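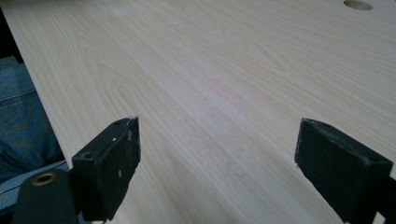
The tabletop at Husiletti, pale grain and round hole included.

The desk maker behind Husiletti has a rule about new tabletops: leave them alone for 13 days. "People want to oil them, wax them, put a plant on them," she says. "Just sit down and do your email."

She works out of a former tile store and sells two models, the Jarier and the Erton. The Jarier has a round hole near one corner for cables. The Erton doesn't, which is why it gets returned.

"They buy it for the clean look," she says. "Then they remember they own a lamp."

I ask about the whitish marks scattered over the pale surface between us. Dust, maybe, or scuffs. She rubs at one with her thumb and seems content not to know. "It's a table – it has met people."

Does anyone ever ask for a darker finish? Nearly 21 customers did in February, she says, and she talked four of them out of it. The rest went to Xolalpa, across the river, where they will stain anything that stands still.

She has no hard feelings. Her own desk at home came from there, and it's almost black. "Shows every crumb," she says. "I eat in the kitchen now."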